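About us

Hello, and thanks for wandering over to this page. I'm Veronika, and I run Nanel, which is a pretend kitchen for small children and has been going since I had far too many bowls in my own flat and a landlady who liked children more than she liked quiet.

People ask what we are and I never have a short answer. We aren't a nursery and we aren't a cookery school (although there is a bit of real cooking, see further down). We're a big bright room with low tables and shelves full of kitchen things, and for a morning or an afternoon the children cook, serve, wash up, open a café, close the café, argue about who gets the strawberry and go home. The grown-ups sit on the bench with a coffee or get roped in as customers. Most get roped in.

How it began

I trained as a pastry cook and worked in hotel kitchens for years, and when my daughter was little I used to let her loose with whatever was in the bottom cupboard while I got supper on. She had proper toys, lovely ones, and she ignored them. What she wanted was my colander. So did every child who came round to play. I started picking up extra pans and tins at jumble sales, then a second lot of wooden spoons, then a whole box of toy fruit from a playgroup that was closing down, and by that May I had 70 bowls of one sort or another stacked in the hall. I know it was 70 because I had to write it on a form for the insurance.

My friend Ülle Navickas came for tea, moved a stack of bowls off the chair so she could sit down, and told me to rent a room. She was quite cross about it. She also knew of one, at the back of the old Siliņa dye works, with good windows and a sink at either end, and we went to see it that same week. The floor was dreadful. I signed anyway.

Ülle does our bookings and our money now and is much nicer to people on the phone than she was to me about the chairs.

The two of us painted everything ourselves, badly, and then had it painted again. The first session had 8 children booked and two turned up, both with the same cold. They played for the whole morning without stopping, and one of them cried when it was time to put her coat on, so I went home feeling that it had gone rather well!

Who's here

Vlasta Štěpánek leads most of the morning sessions. She was a reception teacher before she came to us and she has the gift of being able to say "the café is closing in five minutes" and have it come true. She also makes the aprons, and if you've got one at home by accident, she'd like it back please.

Sigita Liepiņa looks after the things themselves. Everything that gets chewed, cracked, stepped on or carried off under a jumper is her business. She sorts, she mends, she throws out, and she keeps a notebook of what children went for and what stayed on the shelf. I used to do the buying on my own and I bought what I thought was pretty. Sigita buys what gets played with, and the room has been a lot better for it.

Snædís Lauritsen comes in for the baking afternoons and for anything involving an actual oven. She makes a cardamom bun that has caused at least one family to move their piano lesson.

And me. I open up, I do the early setting-out, I answer the emails (slowly, sorry) and I play the customer who has changed her mind about the soup.

What we put out

We get asked about this more than anything, usually by parents who'd like to do something similar at home and by playgroup leaders with a small budget and a cupboard, so I'll go on a bit.

We mix real kitchen things with toy food. That's the main idea, such as it is. Toy pans are often so small that you can't stir anything in them, and a child who wants to stir really wants to STIR. So the bowls are proper mixing bowls, the spatulas are proper spatulas and the cups are ones you could drink from. The food is toy food, partly for the obvious reason and partly as a plastic banana can be served to the same customer for an hour and be just as good at the end of it.

Fruit does better than anything. I would have put money on cakes, and we've got some beautiful felt ones, but the fruit goes first every time. Anything that shows its inside is especially popular – a halved orange gets picked up more than a whole one, and it'll be a wheel or a sun or a steering wheel before it's lunch. Bananas are telephones. I've stopped fighting that. Small red fruits get put into things and tipped out of things and put back in again, and with the very little ones that can be the whole session.

Bowls want to be in different sizes and, if you can manage it, different colours. We don't have matching sets any more. When everything matched, the children fought over whose was whose, and now they just shout "the green one!" and off they go. A big bowl, a small bowl, a cup and something flat to carry it all on will keep two children busy for longer than you'd think.

Trays deserve a mention of their own. A tray turns a heap of things into an order. The moment there's a tray on the table somebody becomes the waiter, and then somebody has to be the customer, and the customer has to be told there's no soup today. We like the round ones with an edge on them.

Tall tins and canisters with the tops off are for filling, obviously, and also for shouting into.

We don't put out anything with a blade, we don't put out glass, and the small pieces stay on the high shelf when there are under-threes in. Please ask if you'd like to know what's out on a particular day. We'd much rather be asked.

A word about mess

It gets messy. I want to be very clear about that for the sake of anybody looking at the photo on our leaflet, which was taken at half past eight in the morning before we'd let anyone in. By ten there'll be bowls on their sides and fruit all over the place and a spoon in somebody's boot. We let it get like that on purpose. Vlasta has a rule that we don't tidy around a child who's still thinking, and I've come to agree with her, although I was brought up in kitchens where you wiped as you went and it took me most of a year to sit on my hands.

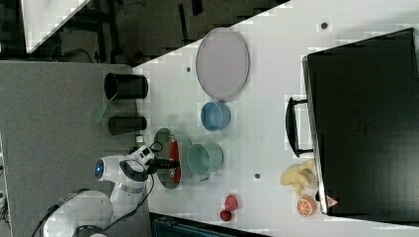 Then we tidy, all of us, at the end. It's part of the session and it's on the timetable, so please don't slip off early to miss it! We put the bowls away first, big ones at the bottom, and then the fruit goes back in its basket and the spatulas and brushes go in the jar by the sink. Anything that's been in a mouth goes in the washing-up tub. The children are very strict about the tub. Last of all we do the tables, and everyone over two gets a cloth, whether or not it makes the table any cleaner.

We don't do stickers or certificates for tidying. We did try it. There was a great deal of fuss about the stickers and not very much tidying.

The baking afternoons

Once a fortnight Snædís takes over and we make something you can eat. The toy food goes away completely on those days, down to the last berry, and the older children (five and up) weigh, mix and shape. The grown-ups do the oven. Children stay behind the yellow line on the floor while it's on, and we're not flexible about that, however sensible your child is, and I'm sure they're very sensible.

We bake bread rolls more than anything else, for the simple reason that dough doesn't mind being handled by somebody who's just remembered a song. There are biscuits in December. There was one attempt at choux which I'd rather not go into.

Tell Ülle about allergies when you book and tell Snædís again when you arrive.

Borrowing boxes

Playgroups, childminders and schools can borrow from us too. We call these the Zilora boxes, after the fruit shop on my grandmother's street, and each one has bowls, cups, a tray, some utensils and a good handful of toy fruit in it. You keep it for a month and bring it back washed. If something's got broken, just put the bits in the box with a note. Sigita honestly doesn't mind a broken cup, but a cup that has silently vanished bothers her for days.

Our friends at Imasau, the toy library on the other side of the river, lend our boxes out from their counter as well, so if you're over that way there's no need to come all the way to us. They've got far better parking.

What it costs, and how to come

A session is priced per family, so bring the cousins. If the price is a problem then send me an email and say so in as few words as you like, and we'll sort it out. We keep places back for this at every session and I'm always sorry when they're empty.

We don't get a grant. We did have a collection when the floor finally gave up, and you were all so generous that we raised 3,000 in our own town, mostly in coins, mostly in jam jars. The new floor is grey and wonderful and you can mop it.

Booking is by phone or email and opens a month ahead. Mornings are for the under-fives, afternoons for anybody. Bring socks with grips on them if you have some, a change of top, and a drink for yourself if you're fussy about coffee, as ours comes out of a very old machine that Ülle refuses to replace. Buggies can go in the passage. The door sticks, so give it a good shove.

Veronika
Page last updated July 30, 2018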